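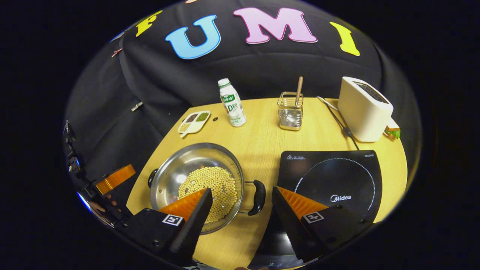

How does a robot learn to cook beans?

Somebody shows it! A robot doesn't come out of the box knowing what a pot is for, so a person has to do the job first, lots of times, while the robot's computer keeps a record of every move.

I'm Zlata Kravets, and showing robots things is my job. I know, I can't believe it either. Some days I teach by remote control. I sit at a desk with two handles, and when I move my hands, the robot arm across the room moves the same way. It feels a bit like a video game, only slower, and you really don't want to drop the eggs.

Other days I leave the arm switched off and hold a gripper in my own hand. It has two black fingers with bumpy orange pads on the inside, and a camera that watches what the fingers do. Then I just get on with the kitchen work – pick up the pot, move it to the cooktop, put it down gently. Near the bottom of each finger there's a little black-and-white square. The computer looks for those squares so it can tell how far apart the fingers are.

Do I only have to do it once? I wish! For soybeans in a pot I did 100 tries, and I moved the pot to a new spot before each one. If it always sat in the same place, the robot might only learn to reach for that place. (My friend Kadir once forgot to move his for 22 tries in a row and had to start over.)

You can try this at home with kitchen tongs and a bowl of dry beans. Ask a friend to watch you closely, then copy exactly what you did.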